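Illine Hand Tools Trial - progress report to the Grostier fund
Period to Thursday, August 13, 2026

Work since June has been on the comparison of pad types for the hand-held grippers. The desk-tidying task is the one we agreed with the fund as the main test, using small household and stationery items and a clear plastic bin.

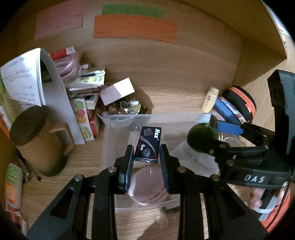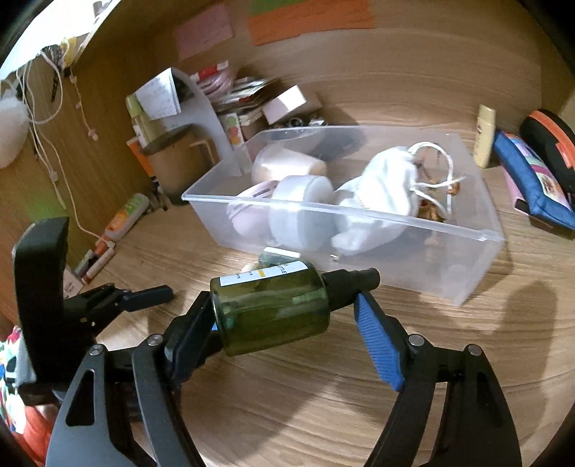

Both taken at the desk, with a gripper in the foreground and a second one coming in from the side.

Ekirstead Manipulation Group

Recordings. We now have 761 usable recordings of the desk task. A further batch was dropped after the clocks on the two tools drifted apart. The fix was a change to the start-up order, and the drift has stayed within limits for the last 8 sessions.

Pads. Ribbed pads have done better than smooth ones on bottles and small boxes. The gain is clearest when a bottle is held lengthwise between the tips, as in the second picture. Soft pouches with drawstrings are still a problem for both types - the cord catches in the linkage and the operator has to stop. We have added 2 cord items to the test set so that this can be measured properly.

Rungrueang controller. The new firmware arrived later than planned and has been fitted to one tool only. Closing force is steadier at low settings. We would like another month with it before changing the second tool over.

Wear. Pivot pins were checked at the end of July and 7 were replaced. The cost was met from the spares line.

Spending is slightly under plan, mainly on travel. We ask that the unspent amount be moved to pads and cable.

Next period: finish the smooth pad runs, repeat the bottle tests with the lights lowered, and send the fund a first table of results by pad and item type. The arm-mounted tests remain on hold until the bench at Ekirstead is free.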